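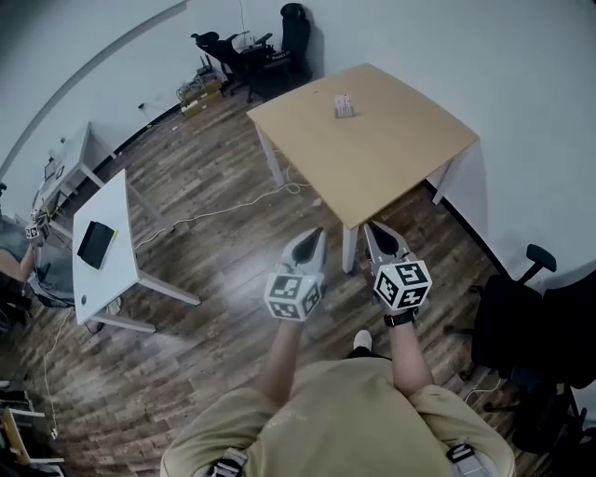

Mindesgate Water Users' Association
Technical Subgroup on Distribution and Metering
Minutes of the meeting held 22 Jun 2020 by conference call

Present: Theda Kettler (chair), Victor Urio (network operations), Elvira Quintero (metering and billing), Mairéad Mac Mathúna (water quality), Svenja Mühlbauer (minutes)

Apologies: none

1. Minutes of the previous meeting

The minutes of the February meeting were accepted with one correction. Under item 4, "static pressure at the Stornen inlet" should read "residual pressure at the Stornen inlet." The static value was never in dispute. SM to amend the filed copy.

2. Matters arising

2.1 Key register. VU has reissued keys for the upper valve chambers. One key is outstanding and the lock on that chamber will be changed when the access road is next open to vehicles.

2.2 Drawing set. The as-built drawings for the lower loop still show the old blow-off position. TK asked that no further work orders be issued against the old sheet. VU confirmed that crews have been using a marked-up print kept in the truck. The marked-up print is to be scanned and attached to the drawing record until the sheet itself is redrawn.

2.3 Easement at the Teuber crossing. No reply from the landowner's agent. Carried forward.

3. Night flow in the Stornen zone

VU reported on the minimum night flow recorded at the Stornen zone meter. The figure had been stable through the winter, then stepped up in the spring and has not returned. The step occurred between one night and the next, which suggests a single break or a valve left open. General deterioration of joints would show as a slow rise.

Step testing was done on two nights. Valves were closed in sequence from the far end of the zone toward the inlet, with the meter read at each closure. The largest drop came on closing the valve that isolates the spur north of the school. The spur is 4-inch cast iron and is the oldest pipe in the zone.

MMM asked if the school irrigation timer had been ruled out. VU said the irrigation supply was shut at the curb stop on the second night and the reading did not change. EQ pointed out that the curb stop is known to pass when closed from the street side. VU accepted this and will repeat the test with the supply shut inside the meter box.

Correlator readings were taken along the spur from hydrants and from one service connection. Two of the three runs gave a position under the paved turnaround. The third gave no usable peak. VU attributed this to an undocumented repair section in plastic, which would attenuate the signal. TK asked for a ground microphone survey over the turnaround before any excavation is authorized, since the pavement was relaid recently and the road authority will want it reinstated to full depth.

Agreed: VU to repeat the step test and carry out the ground microphone survey. Excavation to be authorized by TK by email if the two results agree.

4. Meter replacement program

4.1 Progress. EQ reported that 127 service meters have been replaced under the current program and 69 remain. The remaining meters are mostly in deep pits or in pits that need pumping out before the lid frame can be seated. Output per shift will be lower than in the first part of the program and the schedule should be read with that in mind.

4.2 Removed meters. A sample of removed meters was bench tested. Under-registration was concentrated at low flow, as expected for piston meters of that age. At the middle and high test flows most of the sample was still within limits. EQ does not recommend any retrospective adjustment to accounts. Agreed.

4.3 Couplings. Several of the new couplings supplied by Pudumix were found to have gaskets seated off center in the packaging. If installed as received they weep at the nut. Crews are now reseating the gasket by hand before fitting. EQ has asked the supplier for a replacement batch and for a statement on how the parts were packed. VU asked if meters fitted before the fault was noticed have been checked. EQ said those in dry pits had been checked and were sound; those in wet pits had not, as a weep cannot be seen under standing water. TK asked for the wet pits to be pumped and inspected during the next reading round.

4.4 Reading interval. The proposal to move domestic accounts from quarterly to monthly reading was discussed again. EQ's position is unchanged: monthly reading by hand is not practical with present staff, and the case depends on a radio read system that has not been costed. MMM noted that monthly figures would make zone balances more useful. TK asked EQ to prepare a cost estimate for radio read in the Stornen zone only, to be presented as a one-page table.

5. Pressure reducing valve at the Teuber chamber

The downstream pressure has been hunting since the pilot was serviced. The chart shows a regular oscillation during the morning demand rise and almost none at other times. VU has adjusted the needle valve on the pilot line in quarter-turn steps. Closing it reduces the oscillation but slows the response enough that the pressure overshoots when demand falls off at midday.

VU considers that the main valve is oversized for present demand. It was selected when the cannery was still connected. Options put to the meeting:

(a) fit a reduced trim to the existing body;
(b) install a smaller valve on the bypass, set slightly higher than the main valve, so that the main valve opens only at high demand;
(c) leave as is and accept the oscillation.

Option (c) was not supported. The joint failures on the downstream main last year were all within a short distance of the chamber and pressure cycling cannot be excluded as a cause. Option (a) is cheaper but requires the chamber to be out of service during the work, and the bypass gate valve does not seal. Option (b) requires the same gate valve to be replaced but leaves a working arrangement at both ends of the demand range.

TK asked if fire flow would be affected under (b). VU said that it would not, provided the main valve remains in automatic. The set point difference will need to be written on a plate in the chamber.

Agreed: proceed with (b), subject to price. VU to obtain two quotations.

6. Water quality

6.1 Disinfectant residual. MMM reported that residuals at all routine sampling points were within the operating range for the period. The lowest values were again at the end of the east branch. Flushing restores the residual but it falls back within the week. The branch was sized for lots that have not been built on, and the water age follows from that.

6.2 Automatic flusher. MMM proposed a timed flushing unit at the last hydrant on the east branch, discharging 500 gallons each night through a dechlorination chamber to the roadside ditch. VU asked that the discharge be metered, so that it can be deducted from the zone loss figure. MMM agreed. TK noted that the ditch belongs to the county and that written permission will be needed before the unit is ordered.

6.3 Discolored water. Over half of the complaints received this period came from a single street and were logged on the day after the hydrant there was used to fill a street sweeper. The standpipe permit requires the hydrant to be opened slowly and a flow restrictor to be fitted. The contractor's operator did not have a restrictor. EQ to write to the contractor and to withhold renewal of the permit until one is shown at the office.

6.4 Lead and copper sampling. The kits for the summer round have been received. Residents will be asked to leave filled bottles on the porch, and no collector will enter a home. MMM has rewritten the instruction sheet so that the stagnation period is stated in the first line. In the last round a number of samples were rejected for insufficient stagnation time, and the previous sheet did not mention it until the reverse side.

7. Standby arrangements

The standby rota was reviewed. VU and the two senior operators are covering alternate weeks. The arrangement is workable for the summer but leaves no cover for the week of the reservoir inspection. SM noted that the rota circulated to the answering service is an older version and carries a telephone number no longer in use. SM to send the current version and obtain confirmation of receipt.

Trucks continue to be assigned to one operator each. The fuel log is to be kept per vehicle and not per driver.

8. Any other business

8.1 EQ asked that work orders closed in the field show the meter serial number as read from the body and not from the lid. Lids have been swapped between pits and the two do not always match.

8.2 MMM reported that the turbidity meter at the intake is due for calibration and will be away for part of next month. The portable unit will be used in its place, with readings entered by hand on the daily sheet.

8.3 TK will be unavailable for the first part of next month. VU to chair if an urgent decision is needed.

9. Actions

SM: correct the February minutes, item 4. Send current standby rota to the answering service.
VU: scan marked-up print of the lower loop. Repeat step test with school supply shut inside the meter box. Ground microphone survey at the turnaround. Two quotations for the Teuber bypass valve, to include replacement of the gate valve. Change chamber lock.
EQ: replacement gaskets and packing statement from Pudumix. Inspect wet pits at next reading round. Radio read cost table, Stornen zone only. Letter to sweeping contractor.
MMM: county permission for the ditch discharge. Issue revised sampling sheet with kits.
TK: second letter to the landowner's agent on the Teuber easement.

Date of next meeting to be set by email.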